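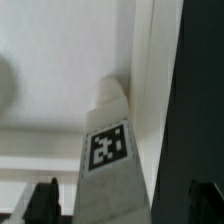 白色的东西，一共有多少种白

2024年11月23日
记录：Afiq Lau

周六，楼里暖气照例不开。本来打算上午擦完就走，结果擦到下午，还多写了这么长一篇。Chiyo 看到后面如果觉得啰嗦，直接跳到最后的待办。

先说起因。十月份开会的时候有人提了一句“角落那边是不是有点脏”，会议纪要写成“角落区域表面整洁度待提升”，负责人一栏填了我。会上我只是点了下头，以后开会我尽量不动脖子。

角落这边基本全是白的，远看干净，凑近了就不好说。上宽下窄的东西容易显脏，上窄下宽的也一样，柱子属于后一种：越往上越收，下半截几个面上有一层淡淡的灰印子，发花。不像泼上去的，更像长年累月蹭出来的，不过这是我猜的。顶上那个圆帽倒还体面，只是颜色偏奶油，跟柱身不是一个白。以前没注意过，注意到以后就再也没法不注意了。

柱身上部贴着那张黑白方块码，白边，贴得平整，擦的时候绕开。去年擦另一间的标签，用力过猛，起了个角，后来补打、对位、重贴，折腾掉的时间够把整间屋子刷一遍。今天先拿美纹纸沿着外圈虚线再往外一指宽的地方围上，喷的东西一律先喷在布上，不对着柱子喷。

试擦

不知道柱身表面是什么涂层，交接文档里写的是“白色”，感谢前人的详尽。所以按老规矩，从最温和的开始，在朝里那一面最低的地方试。

第一轮，清水加超细纤维布，拧到不滴。布上有灰，柱子上的印子浅了一点，也可能是湿的时候看着浅。等干了再看，果然是后者居多。

第二轮，Galtari 的中性清洁剂，按瓶身上的比例兑。布敷上去等 10 分钟，再顺着一个方向擦。等的这段时间把水桶洗了，顺便把上周没写的工时补了。擦完干透，浮灰那一层确实下来了，剩下的印子边界变清楚，像把一张糊的照片对上了焦，内容并没有因此好看起来。

第三轮，Skumeo 的三聚氰胺海绵。这东西说白了就是很细的磨料，我一直不太愿意用在哑光面上，擦多了会出一块亮的，从侧面看比脏还显眼。只试了拇指大的一块，轻轻带了几下就停，印子淡了，光泽侧着看暂时没变。注意“暂时”两个字，今天的光线不足以让我对任何事情下结论。

异丙醇没有试。柜子里那瓶标 99%，旁边还有一瓶没标签，闻起来也像。没标签那瓶我单独放到通风柜下层了，谁的谁来认领，周三之前没人来就按废液走。

到这里停手，没有接着大面积擦。理由很简单：万一海绵真的留了亮斑，一块拇指大的可以解释成原本就有，整面柱子就只能解释成我。

关于补色

本来的计划是擦不掉就补一点漆。拿色卡来比，柱身最接近 348 号，圆帽往黄里偏出去一大截，旁边那道竖板又是另外一种，上头偏亮，往下发灰。发灰里有多少是颜色、有多少是光照不到，我分不出来。拿手电补光再看，三样东西的白全变了，色卡也变了。色卡变了这件事让我坐下来喝了口水。

打电话给 Govindasamy 建材问能不能按样品调色。对方问我要什么白，我说柱子那种白。他沉默了一会儿，让我把东西拿过去。我说柱子拿不过去。他说那就刮一小片。刮一小片，再补一小片，用的就是刮下来那片调的漆，这个循环很有哲学意味，但我不想参与。

结论是这次不补。哑光白补哑光白，十有八九补出一块膏药，现在这点灰印至少是渐变的。

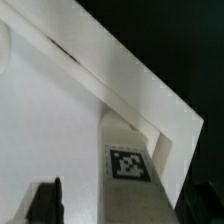
白框和它里头的那块

塑料框这边我原以为最省事，料是塑料，面是平的，湿布一抹了事。抹了才发现麻烦全在拐弯和台阶上。

大面确实好擦，中性清洁剂一遍就够。烦人的是顺着框边走的那条细细的暗线，灰里带点棕。我一开始认定是脏，拿棉签伺候了半天，线纹丝不动，棉签倒是也没怎么黑。后来拿指甲轻轻划过去，有一点卡。要么是两块白料对接的缝，要么就是面上本来的浅槽，我倾向于前者，但没有拆，所以别引用我。不管是哪种，颜色有一部分来自阴影，擦是擦不没的。棉签组（也就是我）对此表示接受。

曾经想过拿 Trudix 的白色填缝膏抹一道，眼不见为净。想了想还是放下了：如果真是接缝，填死了以后谁要拆，得先骂我再动手。另外那管膏的白，不用说，又是一种白。

框内侧那条窄台阶比外面亮，容易让人以为它干净。布包在木刮片头上，贴着走一趟，带出来的灰不少。这里顺便提醒一句，刮片一定要包布，别图快直接上，塑料面上的划痕没有任何清洁剂能解决。内角那根短竖条后面布塞不进去，用软毛刷往外掸，掸完再用吸尘器小头贴着收。顺序别反，反了灰全落到已经擦好的地方。我反了一次。

中间那块白色长方的东西，头是圆的，顶在斜框底下，越往下越灰，正面靠下有几处脏印。这里清洁剂有反应，比柱子那边听话，敷布之后印子明显软了。没有一次擦到底，留了靠左一小条没动，等周一自然光下对比。要是到时候看不出哪条擦过哪条没擦，那今天下午就算是锻炼身体。

左边那面白墙没什么可记的，干布掸过。靠左上那个圆鼓鼓的凸起也只是掸了一下，没敢用湿的，我不确定里头有没有东西，交接文档里也没有，连“白色”都没写。

杂记

布要分开。擦柱子的和擦塑料框的别混，我在桶边夹了 2 个夹子，左边柱子右边框。洗完请夹回原位，别又团成一团塞进手套箱，上次那团拿出来的时候自己站得住。

今天的布全是白的，这是采购上的一个失误。白布擦白柱子，脏不脏全凭信念。下次买灰的或者蓝的，看得见带下来多少。

天花板没有擦。看上去还算均匀，靠近墙的地方灰一点，我判断是光的问题。这个判断跟我不想搬梯子没有关系。

美纹纸收工前已经撕掉，慢慢贴着面往回撕的，方块码四个角都还服帖。

写给 Chiyo

你上次说圆帽发黄是老化，建议换。我今天看了很久，也可能它出厂就这个颜色。你手上要是有备用的，周一带一个过来放旁边比一下，新的要是也这样，咱们就谁也别提了。另外色卡我放回你抽屉了，别搁窗台，边上那几张已经晒得跟实物对不上，我怀疑今天有一半的烦恼来自这里。

待办

周一上午，自然光，侧着看柱子试擦那一块有没有亮斑。没有的话再决定要不要往上做，最高做到贴纸下方一掌。

对比长方块正面左侧那一小条。

问一下管钥匙的那边，有没有这个框的安装图，搞清楚暗线是缝还是槽。

中性清洁剂剩小半瓶，写进采购单。彩色的布也写进去，加粗。

交接文档“白色”那一栏，我先改成“白色（待定）”。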